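Cullach Two-Hand Beverage Station: Set-Up and Service Guide

Section 7. Recovering from a stopped pour

Use this section when the station has stopped with code 303 on the operator screen. Code 303 means the controller lost agreement between the left thumb position and the grip force it expected at the cup. The arms hold still and the coffee machine gets no further brew requests until the fault is cleared.

Code 303 was added after a stop at the Malside site in May. The left hand kept its grip on a glass, the thumb reported itself open, and the next command tried to close it further. The glass cracked at the rim. The changes to the grip check are in release notes by Định Thái, and the steps in this section replace the ones in earlier copies of the guide.

CAUTION: Do not reach between the hands while the arm power lamp on the wall box is lit. A stopped hand can still be holding force.

7.1 Before you touch anything

1. Press the stop button on the wall box. Wait 30 seconds for the arm power lamp to go out.
2. Write down the time of day and the code.
3. Look at the left hand from the front of the counter. Note where the thumb lies on the glass and whether the fingers are still against it.
4. Look for cracks or chips in the glass. If you find any, go to 7.3.
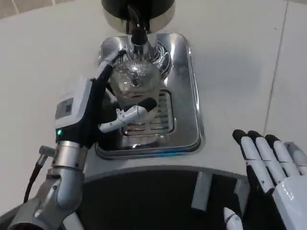 FAULT CODES > GRIP AND CUP HANDLING

In a normal hold, the fingers of the left hand wrap one side of the cup and the thumb crosses the front, with the black tip pressed on the glass. The cup stays over the drain grate, under the spout. The right hand is open and clear of the cup.

A green light at the wrist shows that the wrist module has power. It does not show that the hand is safe to touch – go by the lamp on the wall box.

7.2 Releasing an undamaged cup

1. Put on cut-resistant gloves.
2. Support the cup from the free side with one hand.
3. Turn the thumb release on the left hand one quarter turn. The thumb will go slack.
4. Move the thumb away from the glass, then the fingers. Do not pull the cup out against the fingers.
5. Empty the cup and set it aside. Do not put it back into service until it has been checked under a lamp.
6. Wipe both thumb tips with a damp cloth. Coffee oil on the rubber is a known cause of code 303.

Note: If the thumb does not go slack, stop and call Skolley service. Forcing it strips the joint. 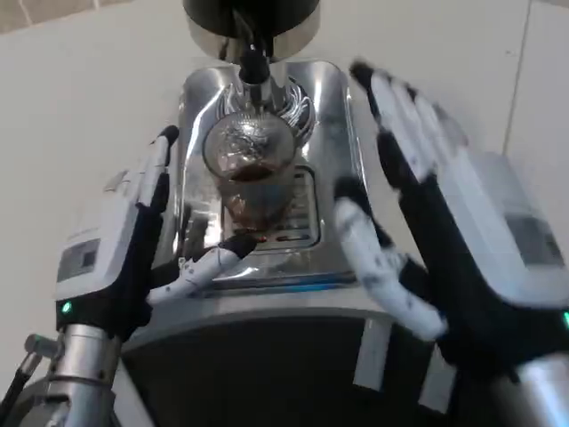
Reading time: 2 min

7.3 Broken glass, or a partly filled cup

A pour that stops early can leave a shallow layer of coffee in the glass. Treat it as hot.

1. Leave arm power off. Switch off the coffee machine at its own switch.
2. Let the cup stand until it is cool enough to handle.
3. Remove broken pieces with tongs. Lift out the drain grate and check the tray under it.
4. Check the joints of both thumbs for splinters. Use a soft brush, never compressed air.
5. Discard any coffee in the cup, even if the glass looks sound.

7.4 Returning to service

Restore arm power and run GRIP TEST with no cup in place. The test takes 200 seconds. If it passes, run one pour with a fresh cup and keep a hand near the stop button. If code 303 comes back during that pour, lock the station out and send the log to Hiếu Lục at Skolley service.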